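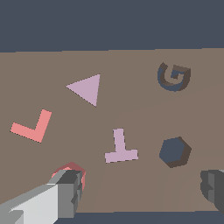 Flat shapes on a brown tabletop, including a pale pink triangle.

Preparing a Cut-Paper Sorting Activity for Family Visits

Last updated: May 14, 2018

These instructions are for staff and session leaders at the Stilau Learning Center who prepare sorting activities for children aged three and older. One set serves a table of four children.

Materials

Heavy colored card, a pencil, a metal ruler, scissors, a shallow tray and one storage envelope per set. Card may be requested from Kolbrún Briem at the supply desk. Please do not use glossy card, as it reflects the overhead lights and slides on the tables.

Cutting the shapes

1. Draw each shape on the back of the card. Sides should measure at least 2 inches.
2. Cut along the ruled lines. Round any sharp points slightly with the scissors.
3. Make each shape in two sizes and at least two colors, so that children may sort in more than one way.
4. Erase pencil marks and write the set number on the envelope, not on the pieces.

Setting up the table

Clear the table and wipe it before the session. Spread the pieces so that none overlap, and leave the tray within reach of the children. Pieces that closely match the color of the table should be replaced – younger children tend to miss them.

Leading the activity

Begin by asking each child to choose one piece and find another that is like it in some way. Accept any reason the child gives. After several turns, name a single rule, such as color or number of sides, and have the group sort the remaining pieces into the tray. Allow 3 minutes of free play before collecting the set.

Storage and replacement

Return all pieces to the envelope and file it in the cabinet outside the Kvaran Room. Bent or torn pieces should be discarded. Sets with missing pieces go to Leif Eskildsen with a note stating which shapes are needed. New sets for the summer program must be ready by the first week of June.

Search this site Enter keywords Go

Contact: Stilau Learning Center, Family Programs Office | Copyright 2018 Stilau Learning Center | Back to top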